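Review: Draltano twin-bin station for pick-and-place data collection

Bought for: gathering grasp examples, moving mixed objects from one bin to the other
In use since August 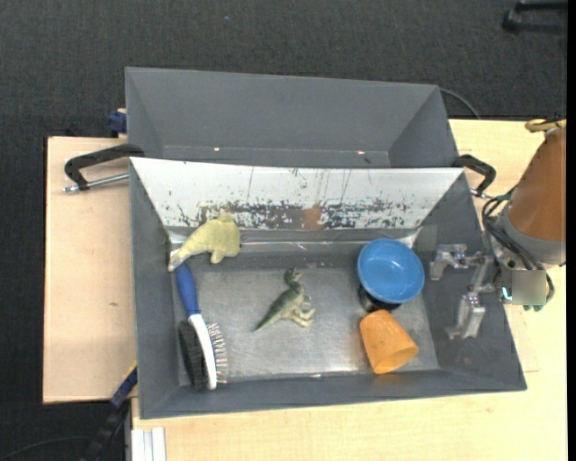

We bought the station to replace a pair of plastic crates that slid every time the arm touched a wall. The bins are metal, gray, and slope inward on the sides, so most things that get dropped near a wall end up back on the floor of the bin where the gripper can reach them. We run them one behind the other, long sides parallel, with one full and one empty, then swap direction when the first is cleared.

Clamping matters more than the manual says. With clamps where the two bins meet, ours have stayed put through 824 recorded episodes. Chang-ho Jin tried a session without them and threw out 50 episodes when the camera calibration no longer matched.

The finish is the weak point. The light panel on the back wall of our front bin is scratched from top to bottom and chipped along its lower part, with a rusty patch in the middle. The bare floor also throws reflections. For our policy training that has been fine, and Seo-ah Hwang thinks the glare helps a little, but anyone relying on a depth camera should test it first. Draltano sells a matte liner. We have not tried it.

What you put in the bins is up to you, as no object set is included. We use plush toys, a grooming brush, bowls, cups and a plastic-toy assortment from Melley. The brush is the hardest item by a long way, especially with something soft on top of it. Cups on their side are easy in the open and slow in a corner.

An operator gets through some 90 picks an hour by teleoperation, including resets. The old crates gave us fewer, mostly from stopping to push them back into place.

Good: stays where it is clamped, walls low enough for the arm to reach over, easy to reset.
Bad: finish wears, shiny floor, clamps sold separately.

I would buy it again, with the liner added to the order.

Bok-nam Joo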